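Padton sets out maintenance routine for two-arm food handling cell

October – Padton has published the set-up and maintenance routine for its two-arm food handling cell at the Olano site. The routine applies to all cells of this type and replaces the separate sheets used until now.

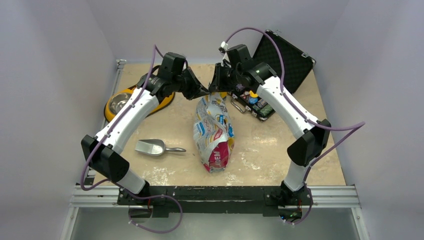 Two-arm cell at Olano, with food bag, metal scoop and steel bowl on the table.

The cell has a square worktop enclosed by three walls. Both arms are fixed to a single black mounting bar along the front edge, carried on an aluminium extrusion frame. Under the new routine the bar is treated as the reference for all alignment work. Each base is checked against it before the arm is powered, and the fixing bolts are tightened to 12 Nm in two passes.

Cable routing is covered in its own section. A purple cable runs along each arm, with slack left for the full movement of the joints. Technicians are to move each arm by hand through its working range, with the power off, and confirm that the cable does not catch on the elbow housing or the base. Any cable with a worn outer sleeve is replaced at full length. Joins and tape repairs are not permitted.

Gripper fingers are inspected every 200 hours of operation. The check covers wear on the contact faces, play in the wrist and the closing position of the fingers. Fingers are changed in pairs. After a change, the closing position is set again and the cell is run at reduced speed on a bag, scoop and bowl before it returns to normal work.

The meeting point of the two grippers is checked on the same visit. Both arms are brought to the centre of the table and the gap between the fingers is measured with a feeler gauge. If the reading is outside the limit, the bases are checked first and the joint offsets second.

The worktop is wiped down at the end of each shift. Scuffs and small surface marks may be left in place. Cuts or raised edges are to be reported, and the top is replaced at the next planned stop.

Spare parts for the cell are supplied by Dranine under part list 277. Lauritsen remains responsible for joint repairs and will exchange a complete arm where a fault cannot be cleared on site. The standard time for an arm exchange, including alignment, is set at 11 hours.

The routine takes effect at Olano on Tuesday. Printed copies will be kept at each cell, and operators of other cells can request the document from the Padton service desk.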